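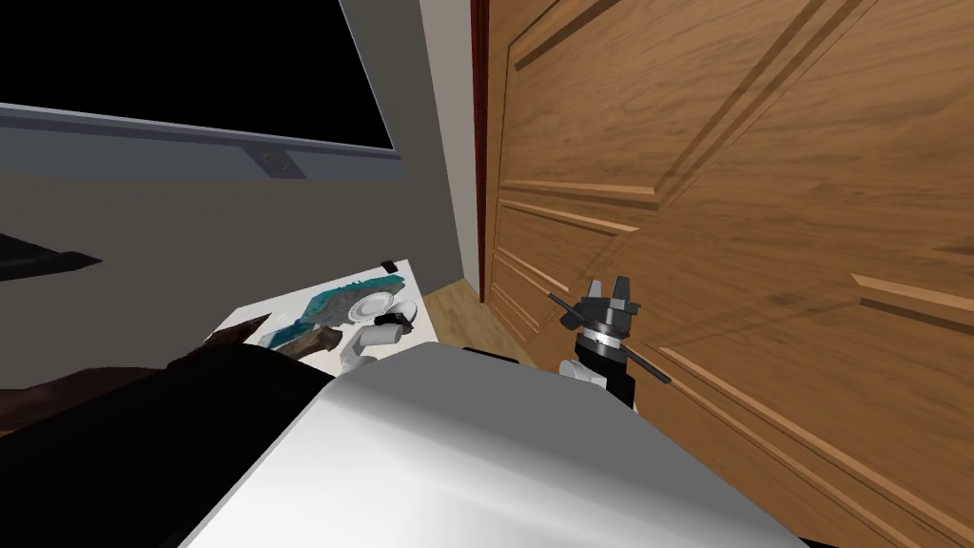
Should a small town keep its library open late? I think so, and I'd pay a bit more in taxes to see it happen.

I live in Grimbridge, where the library closes at 5 p.m. sharp. So do most of the jobs around here. You can see the trouble! I've had a card for 17 years and I bet half my visits have been a jog across the parking lot at ten to five, grabbing whatever was on the returns cart.

The town says evening hours would cost too much for the number of people who'd come. Well, sure, if you count heads at the front desk on a slow night in September. But Arboleda, up the road, went to 8 p.m. and the place is packed with kids doing homework and grown-ups using the printers (everybody needs a printer twice a year, and no one I know owns one that works). 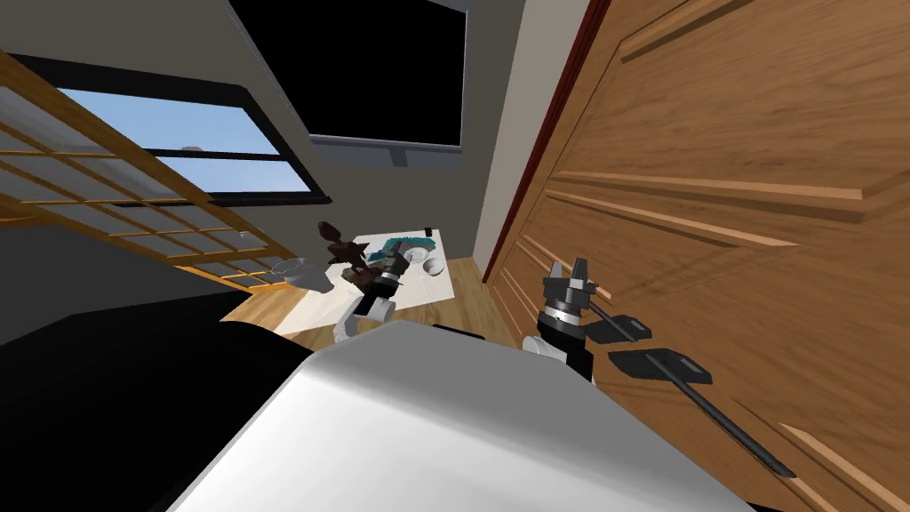
*Two arms, one small white table.*

Some of my neighbors say we don't need a building at all anymore, what with phones. I like my phone fine. It has never once let me spread out 468 pages of my aunt's recipes on a big table and sort them, though, and it doesn't have a chair by a window.
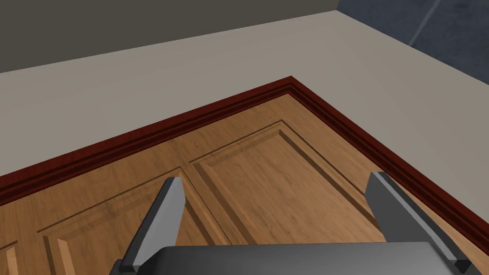
A library that's closed when you're free might as well be across the ocean. I've stood on those steps in the rain with an overdue mystery under my coat, feeling about as welcome as a salesman. Paneled wood with dark red molding around it is a handsome thing to look at, and I still wouldn't want to spend my evening on the wrong side of it. Put the lights on and let people in.

I'm not asking for every night. Two would do, 52 weeks a year, and if the budget is that tight they could open later in the morning – I've been in there at nine and heard the clock tick.
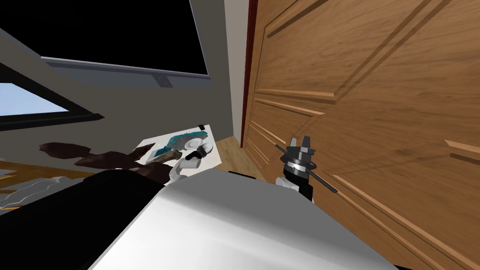
And please, don't make us fill out another survey about it. We did the last one, and the answers went in a drawer somewhere. Just try it for a winter and see who shows up. I'll be the one by the window with the recipes.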